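Week 3: Reading Charts Without Being Fooled
Handout, Introduction to Everyday Statistics
Dernley campus

Most of you already distrust percentages. Fewer of you distrust charts, and you should. A chart is an argument someone has made about a table of numbers, and the table usually isn't printed beside it.

Take the Grastden parking survey from the reading pack. The pamphlet says "most residents" favour paid parking downtown. The survey went out to 2,000 households and 1,000 sent it back. The bar chart shows only the ones that came back, labelled "residents". We have no idea what the other half think. I would guess that people who don't own a car threw the form in the recycling, but that's a guess, and the pamphlet should have owned up to making one too. 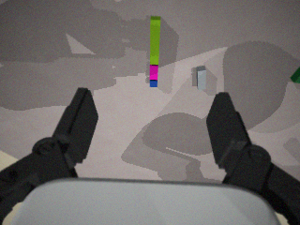 Stacked bars deserve a section of their own because councils and banks love them. A stacked bar puts the pieces of a whole end to end, and it asks your eye to compare lengths that don't start from the same line. With a long green piece, a short magenta one and a small blue one, as in the column in the picture, you get the order of size at a glance and not much else. Try to say how many times the blue goes into the green. Now imagine the same bar beside 11 others, each with its pieces starting at different heights. Only the bottom piece can be compared fairly from bar to bar. If a report wants you to notice change over time, and the piece that changed is sitting in the middle of the stack, ask who chose that layout.

Colour does some work as well. A bright piece looks more important than a dull one of equal length. I don't claim every designer does this on purpose. Some just use whatever the software hands them, and the reader is misled either way.

Axes next. The Strachan water report in your pack starts its vertical axis well above zero, so a small rise in household use looks like a flood. The usual defence is that starting at zero would flatten the line until no one could see anything. Sometimes that's fair, as with body temperature. For litres of water I'm not convinced, and the report doesn't even mention the choice. 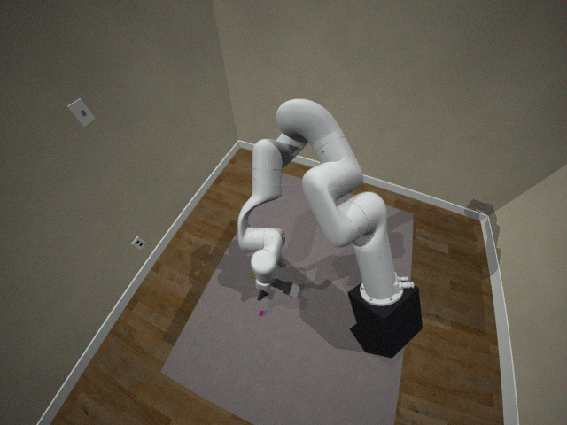
Ross Guthrie thinks this is too harsh, and wrote in the margin of last year's handout that a reader who can't be bothered to look at the axis labels has no business blaming the chart. He has a point for people reading at a desk. I don't think it holds for a chart shown for three seconds on the evening news.

For next class

Read the Drolleck rent figures, pages 3 to 11. Redraw the stacked chart as separate bars, one set for each type of housing. Write a paragraph on what the new version shows that the old one hid, or say plainly that it hid nothing. Bring the paper copy. The term project is due in December and may use any local report except the Strachan one, which I've marked enough times.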